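Notebook, April, open day

Up at Trirville by 8 to get the cell warmed through before the doors opened. Rochelle Fairweather had already been round with the vacuum and put new brown paper on the table, bless her, so all I had to do was home both arms and check the blue tape grid against the saved positions. Left arm fine. Right arm 3 mm out in one corner, so I re-taught the approach point and left a note in the log for Shayne.

First group was from Lindemann, mostly purchasing people plus two engineers who asked all the good questions! They wanted to know how the arms share the table without clouting each other (zones, plus a handshake before either one crosses the middle) and whether we could run it at full speed. Not with visitors leaning in, no. I had it capped at 510 mm/s all morning and it still looked quick enough to them. 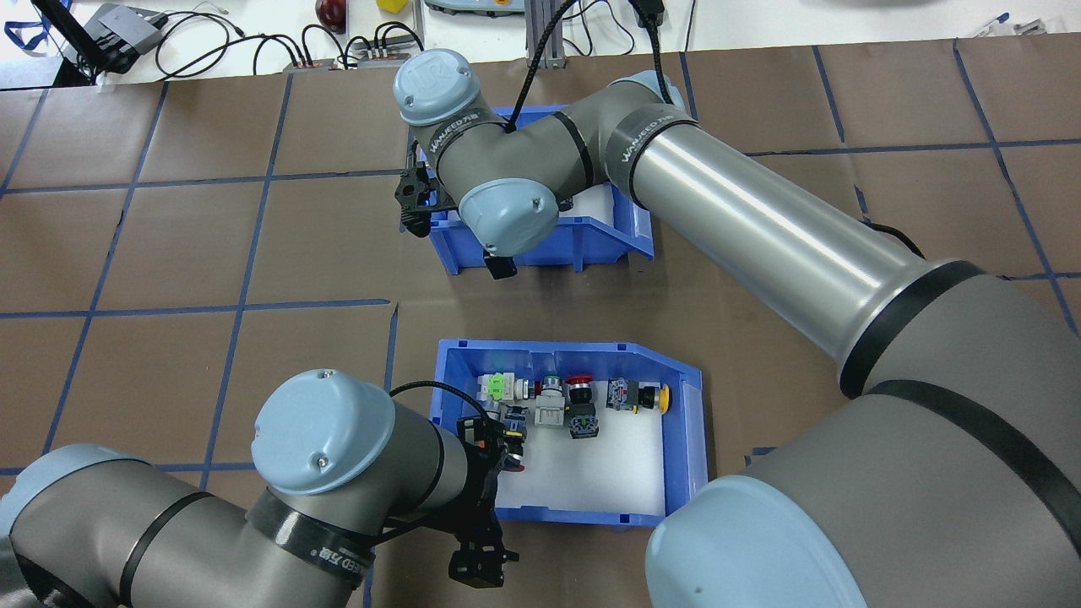
Both arms at the blue bins, push buttons and switches in the lower one.

The mushroom-head stop is the part everyone wants to talk about, and a lad from Wirton asked if it was wired up to anything. It's only stock for picking, but I can see the confusion. Might put a label on the bin.

Cycle counter went past 2000 just before lunch, so that's the grease check due. Shayne Tapsell took the afternoon lot while I sat down with a sandwich.

To do: re-tape that corner, back up the taught points, send Lindemann the zone drawing, ask Stirora for a price on spare finger pads.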